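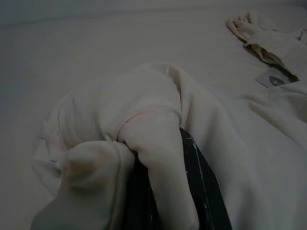 Folding a soft, bulky top is one of those little jobs I used to rush, and my drawers looked like it! A flat cotton tee will forgive almost anything, but fuzzy tops are a whole different animal. They slide, they puff up, they roll back on themselves the second you let go. A cream-colored one on a pale surface is a real test, because the edges nearly vanish and a sleeve can double over into a thick soft tube before you've found the hem. So we'll start with the part most folding guides skip, which is getting from rumpled heap to flat top.

What you need

A flat surface at least as wide as the top with its sleeves spread out. A bed works, a padded table works, and the top of my old Hoturau chest works if I clear the lamp off first. If your top is pale, throw a dark towel down underneath. You'll see the outline right away and it makes the whole thing so much easier.

Step 1: Find the shoulders

Don't start with the hem. Feel through the heap for the neckline – it's the firmest part of nearly every knit – and slide your hands outward until you have a shoulder seam in each. Lift the whole thing up, give it 2 gentle shakes and lay it face down with the neck pointing away from you.

Step 2: Empty the sleeves

Sleeves love to tuck themselves inside the body. Reach in, find the cuff and ease it out. Don't yank on it, especially with a loose knit, or you'll end up with one long arm and one short one (ask me how I know). Lay both sleeves straight out to the sides.

Step 3: Smooth from the middle

Put both palms flat on the center of the back and push out toward the edges. Go lightly! You want the folds out and the fluff left alone. Keep going until the side seams lie straight, then tug the bottom hem square.

Step 4: Fold in the sides

Bring one side in toward the center, sleeve and all, about 4 inches past the shoulder edge. Now fold the sleeve back down so it runs parallel to the side, pointing at the hem. Do the same on the other side. You should have a long, even rectangle, and if it's wider at the bottom just nudge the sides in a bit more.

Step 5: Thirds, from the bottom

Fold the hem up a third of the way, then fold again to meet the neckline. Flip it over and there's your neat front. For my Ahuja drawer dividers, which are 7 inches tall, I stand each top up on its folded edge like a book. I can fit 13 in one long drawer that way and see every single one of them.

If it keeps springing open

Very thick tops do better with one fold in half and a spot on an open shelf. You can also roll them from the hem up, which is how I pack for winter weekends in Irnonport. I keep a shallow Hotetti basket by the door for the rolled ones, and by October it's overflowing.

Leave hangers for your shirts. Heavy knits stretch at the shoulders, and those little points are so hard to get out again.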